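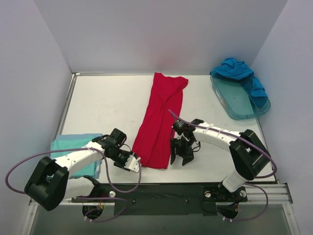

Suche im Ticketsystem Suchbegriff eingeben Los

Ticket 2614 – Funkausfall Leitstrecke, Sohle 800, Grube Bunasside
Status: in Beobachtung
Gemeldet von: Gwion Bevan, Schichtleitung Nacht
Bearbeitung: Estrella Salinas, Grubenfunk

02:40 Meldung Bevan
Personenortung auf der 800-m-Sohle zeigt zwischen Querschlag 4 und Füllort keine Transponder mehr an. Sprechfunk im selben Abschnitt stark verrauscht, Festtelefon am Füllort geht. Vier Mann vor Ort, alle telefonisch erreicht und zum Füllort beordert. Anwesenheit wird bis auf Weiteres auf Papier geführt.

02:55 Salinas
Auf dem Server nachgesehen. Leser 11 bis 14 seit 02:31 offline, Leser 10 meldet sich normal. Alle vier hängen am selben Verstärker (Fona, Baureihe alt). Fernneustart ohne Wirkung. Bitte vor Ort die LED am Netzteil ablesen.

03:20 Bevan
LED am Netzteil grün, am Verstärker aus. Sicherung im Verteiler ist drin.

03:35 Salinas
Dann kommt am Verstärker nichts an. Bitte die Klemmleiste nicht öffnen, bevor die Wettermessung für den Abschnitt vorliegt. Okeke fährt mit Ersatzgerät an.

04:50 Bukola Okeke
Wettermessung unauffällig, freigegeben durch Watkins. Spannung am Ausgang des Netzteils in Ordnung, am Verstärker 0 V. Das Kabel dazwischen ist rund 20 m lang und an der Aufhängung bei der Weiche durchgescheuert. Verstärker selbst in Ordnung, Ersatzgerät nicht gebraucht.

05:45 Okeke
Kabel komplett getauscht, nicht geflickt. Neu verlegt auf der Stoßseite gegenüber, neue Schellen. Leser 11 bis 14 wieder online. Testrunde mit zwei Transpondern, beide durchgehend sichtbar. Sprechfunk wieder klar.

05:50 Llinos Watkins, Sicherheit
Abschnitt für die Frühschicht frei. Papierliste läuft bis Schichtende parallel weiter. Bitte prüfen, warum kein Alarm auf der Warte ankam. Bevan hat den Ausfall nur auf dem Bildschirm gesehen.

08:15 Salinas
Alarmregel gefunden. Seit der Umstellung auf Grimo im November wird erst ab fünf ausgefallenen Lesern gemeldet. Auf einen Leser gesetzt, Test mit Leser 14 erfolgreich, Alarm kam nach wenigen Sekunden. Die anderen Sohlen haben noch den alten Wert. Änderung bei Haf Jarman beantragt.

Offen:
- Alarmregel auf den übrigen Sohlen (Jarman)
- Sichtprüfung der Aufhängungen an den Weichen, Firma Mahmoud angefragt, noch kein Termin
- Kabelplan Sohle 800 nachtragen (Okeke)

Zuletzt aktualisiert: 08:22 Uhr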